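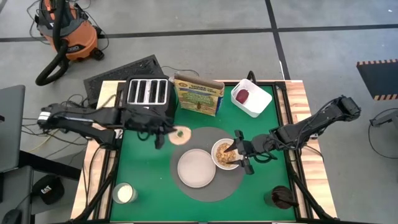 House rules for the two-arm table

I've been running the breakfast task at Koltero since October, and we finally wrote our rules down. Soo-ah Kwak did the first draft and I cut it to one page. This is most of it.

Tape on the floor marks where you walk. If an arm is powered, stay on your side of it. Anyone can hit the stop, and they don't have to explain why until the arms are parked.

Appliances on the table stay unplugged unless the task sheet says otherwise. Liquids go at the front corners, away from the toaster, and a glass never gets filled to the brim. We spilled 2 in one afternoon before that one went in.

Only one arm works over the placemat at a time when the other is carrying something. Mawuli Gyamfi thinks this is too strict and he may be right — it adds around 5 seconds to a run. I'd like to see 100 clean runs before we loosen it.

Food that has been in a gripper is not food anymore. It goes in the trash at the end of the shift, cereal included. Wipe the fingertips with the unscented wipes, since the other kind leaves a film and things start to slip.

Cables get checked at every joint before the first run. Look for loops that could catch on a cup or a box, move the wrist through its full range by hand, and sign the sheet.

There are 13 rules in all. The rest cover logins and who to call after hours. Deolinda Matos is asking for one on floor cables next, and she has my vote.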